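Llevo desde junio queriendo escribir sobre los garbanzos de mi abuela, y entre unas cosas y otras no encontraba el momento (ya sabéis cómo soy). En casa se ponían en remojo la noche anterior, con un puñadito de sal gorda, y a mí me encantaba asomarme por la mañana a ver cuánto habían engordado.

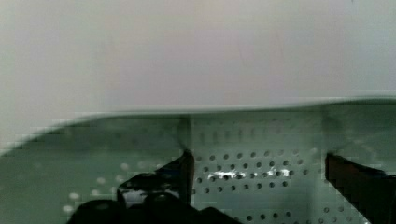
Ella nunca miraba el reloj, eso también hay que decirlo. Probaba uno, soplaba mucho, ponía cara de pensar y lo dejaba otro ratito - y así hasta que le parecía bien. Cuando me mudé a Stodton, hace ya 26 años, intenté hacer lo mismo y me salieron como piedras, ¡qué disgusto!

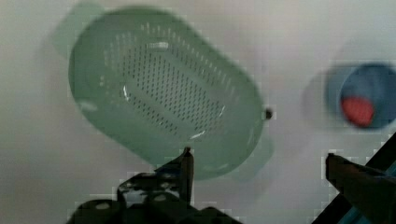 Ahora los hago con laurel, una cebolla entera y 2 dientes de ajo, y guardo siempre un poco del caldo para la sopa del día siguiente. Si alguien los prepara con espinacas, que me cuente cómo, porque las mías quedan tristísimas.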